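How to Run a Simulated Robot Arm Demo at an Open Day

I've now done this twice, once in a school gym and once at the Skollby open day last November, and the second time went so much better that I figured I should write it all down before I forget. This is for anybody who has a robot arm working in a simulator and has been asked to show it to people who've never seen one. You don't need a real arm. You need a decent laptop, a big screen and something for visitors to do with their hands.

What I used

The simulator was Flaltix, which I picked mainly because I already knew where all the menus were. Any physics simulator that lets you drive an arm live will do. For the controls I had a Stistar handset (a chunky thing with a thumb stick and a trigger) and I brought a spare, and I'm so glad I did. Add a 330 cm extension cord, tape for the floor, and a second screen if you can borrow one.

Step 1: Pick a scene people can read from across the room

My first demo had gray cubes on a gray plane. It was perfectly good physics and people walked right past it! For Skollby I loaded up a furnished room with a wooden table and put ordinary stuff on it, plus a little statue on a pedestal. Folks get it right away when there's a bowl. They know how big a bowl is, they know what happens if you knock it off a table, and they start rooting for the arm before you've said a word.

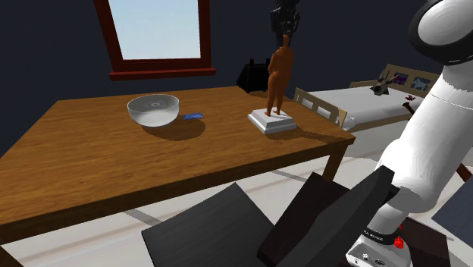 Keep the number of things you want people to aim for small. I told visitors there was one target, the statue, and everything else was there to be avoided. If you give people a free choice they'll spend their whole turn deciding, and the line behind them gets grumpy.

Step 2: Slow the arm down

Slower than you think. Go into the motion settings and bring the top speed way down, then hand the controls to someone who has never played a video game and watch what they do. I started at what felt like a crawl to me and still ended up cutting it in half. While you're in there, set a floor on the gripper height so a nervous thumb can't ram the fingers into the tabletop.

Step 3: Save a reset state and put it on one key

Please don't skip this one. Get the arm and all the objects where you want them, save that state, and tie it to a single big key. I put a sticker on mine. At the gym I was reloading the whole file between visitors, and each reload took 6 seconds, which sounds like nothing until there's a kid staring at you the entire time.

Step 4: Set up more than one camera

Depth is the hard part for beginners. From one side the gripper looks like it's right over the statue, and from another it's clearly off to one side or behind it. I saved a few viewpoints and let people flip between them with the shoulder button. The trick I teach everybody is to line up in one view, switch, fix it, switch back, and only then come down.

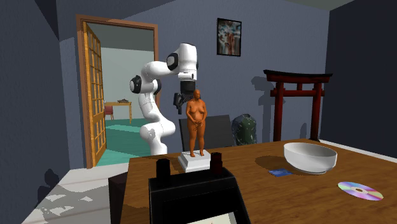 Gripper beside the statue's head, seen across the table

I also turn shadows on, even though they cost you some frame rate. A shadow tells you a lot about where a thing sits on the table, and people use it without being told to.

Step 5: Keep your talk short

I wrote a nice long introduction for Skollby and threw it out after the first few visitors. What works is handing over the controls and talking while they drive. Move the stick left and right, okay, now try up and down, now squeeze the trigger and watch the fingers. Once they've had a go, they ask about joints and motors all by themselves, and then you can be as nerdy as you like.

Step 6: Log the tries

Turn on logging if your simulator has it. We got 133 tries saved by the time the doors closed, and I've been going back through them to see where people hesitate (mostly on the way down, right before closing the gripper). Set the log to roll over at 2,000 lines or so help you, your laptop will start to chug in the middle of the afternoon. Ask me how I know.

A few leftovers

Tape the cord down. Bring water. Tilt the screen so it's not facing a window. The Radulović stand next to ours had a chair for people waiting their turn, and I'm stealing that idea for next time. I'd also like to try two handsets, one for moving and one for gripping, so parents and kids can work the arm together – if I get that going I'll add the settings to this page.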